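The Hat Stand

The shop closed at six and she stayed until nine, most nights, that last summer. The landlord had given her until the end of September. After that the space would go to a phone repair place, and she had been told they would want it empty down to the hooks in the ceiling.

She had sold hats for eleven years. Before her, the same room had sold buttons and thread, and before that it had been half of a shoe store. The back wall still had the shelves from the shoe store, too narrow for anything but boxes. She kept her boxes there. Winter felt on the bottom, straw on top, caps wherever they fit.

Her brother came to help on the second evening with a roll of packing tape and a bag of sandwiches. He was older and had never liked the shop. He had told her so when she signed the lease, and he had not mentioned it again, and she had never forgotten either of those things.

"Where do I start?" he said.

"The Ruroler boxes. They go back to the supplier. They take unopened stock until the tenth."

He carried them to the door. They were light and there were a lot of them, and he went back and forth without talking. She wrote the numbers on a sheet. The supplier would pay her 3464 dollars if they accepted all of it. She did not think they would accept all of it, but she had put the whole figure in the budget because the budget did not work without it.

When the boxes were done he sat on the step stool and ate a sandwich. She was behind the counter with the receipt books.

"What about that?" he said.

He meant the big floor rack in the window, a heavy oak thing that had come with the room. It had held the straw hats every June.

"Sold. A man is coming for it. He's paying 475."

"For a rack?"

"It's old."

"I would have thought less."

"So would I. I asked for 475 and he said yes right away, so now I think I should have asked for 700."

He laughed, and she did too, a little. He folded the sandwich paper in four and put it in his pocket. Their mother had done that with paper.

They worked through the drawers under the counter next. There were hat pins and spare ribbon, a box of size stickers, and a stack of business cards with the old phone number. There was a tape measure with the first two inches worn blank. He held it up and she told him to throw it out, then took it back out of the trash while he was in the bathroom.

By the end of the week the shelves were clear. She had given the mirrors to a dance school on Aliyu Street. The cash register went to a collector who wanted it for the bell. What remained would fit in her car, and she took it home in two trips and stacked it in the spare room, next to the ironing board.

The last thing she carried up was the small stand that had lived on the counter. She put it on the table by the window and sat down across from it.
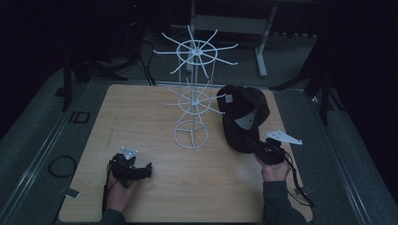 She had bought the stand in her first month, from a closing sale at a department store called Wevholm, and she remembered thinking that it was bad luck to buy from a store that was going under. It had cost her 35 dollars. It was only wire, painted white, with arms that spread out from the middle in two tiers, the wide ones on top and the short ones underneath. Customers liked it. Children liked it too much. She had used the top arms for whatever she wanted to sell that week and the bottom ones for whatever had not sold the week before. On the day she opened she had one black cap left over after the stand was full, with a gray triangle on the side, and she had laid it down next to the base and gone to unlock the door. It was the first thing she sold. A woman picked it up off the counter, put it on, looked in the mirror for a long time and paid cash.

She had ordered the same cap every year after that. It never sold well again. There was always one or two of them around, and now there were four, in a bag on the spare room floor.

Her brother called that evening.

"Did the man come for the rack?"

"This morning. He brought blankets to wrap it in."

"And he paid?"

"He paid."

"Good," he said. Then he said, "What are you doing with the rest of it?"

"I don't know. There's one bag of caps and some felt. I thought I'd take it to the thrift store."

"You could do the market."

She had thought about the market. It ran in the parking lot behind the library, and a table was cheap. She had gone once to look and had come home tired. Everyone there seemed to know each other, and they had all brought folding chairs and thermoses.

"I'm done selling hats," she said.

"All right."

"I mean it."

"I said all right."

After they hung up she got the bag from the spare room. She told herself she wanted to see what condition things were in before she gave them away. She took the felt hats out first and brushed them. One had a dent in the crown, and she held it over the kettle and pushed it out with her thumb, the way she had been taught by the old man who sold her the steamer. It took a few minutes. She set it on one of the arms to cool.

Then she put the others up. There was no reason to leave them in the bag. She worked around the stand slowly, a quarter turn at a time, and when she found that two dark ones were side by side she moved one of them to the far side. She stepped back to the doorway to check it. From there it leaned. The base had always been a little off, and at the shop she had kept a folded card under it. She went to get one of the old business cards, folded it twice and slid it in.

It was past eleven. She washed her cup and turned off the kitchen light.

In the morning the first sun came straight through that window, and she saw at once that the straw would fade if she left it there. She moved the table back three feet. This put it in the way of the closet door, so she moved the ironing board out to the hall, and then the lamp. By the time she had everything where it needed to be, the coffee was cold and she had not gotten dressed.

The woman from downstairs knocked at ten to return a baking dish. She stood in the hall with it held against her chest and looked past the ironing board into the spare room.

"Are those yours?" she said.

"They're left over from the shop."

"I never went in. I walked by it every day and I never went in. I always thought it would be expensive."

"It wasn't, very."

"Can I look?"

She looked for twenty minutes. She tried on the brown felt and the green one and then a straw that was much too large. She asked whether Brotance was a good make, reading it off the inside of the band, and was told it was all right for the money but the lining came loose. She put that one back. At the end she picked up a black cap, turned it over and pulled at the strap.

"How much is this?"

The price was still on the tag. It was the price from two years ago, before she had raised everything and then lowered it again.

"You can just have it," she said.

"No, I can't. How much?"

She told her. The neighbor went downstairs for her purse and came back with a twenty, and then there was the matter of change. The cash float was in an envelope in the kitchen drawer, where she had put it on the day she closed. She had not taken it to the bank. She counted out the bills on the ironing board and, out of habit, asked if the woman wanted a bag.

"I'll wear it," the neighbor said.

When she had gone it was quiet. There were three black caps left. She took one and put it at the front, on the arm nearest the door, and turned the brim so that it faced the hall. Then she went to find a pencil and the receipt book, and wrote down the sale.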